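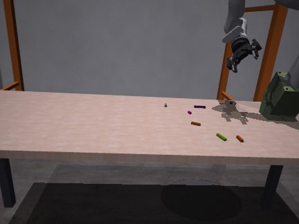
Will people at the packing tables lose their jobs when the arms come? At Fliladell, the jobs stayed but the work changed, and I want to speak about this change.

My name is Sânziana Gavrilă. I was a shift leader at the Endolham site before I moved to planning.

Before January, one person sorted more than 2000 small parts in a shift, all by hand. Now the arm does the picking and the person does the checking. (Pause. Ask who has done sorting work.)

What people told me:
Wrists hurt less. Eyes are more tired.
They talk less with each other — the tables are farther apart now.
Several miss the old speed bonus. Management has not answered on this point yet.

Training with Skakix took 70 hours per person. It was paid time, please say this clearly. The older colleagues asked for paper instructions and we printed them.

Next: Hviid line, same plan, but the operators choose the table layout first.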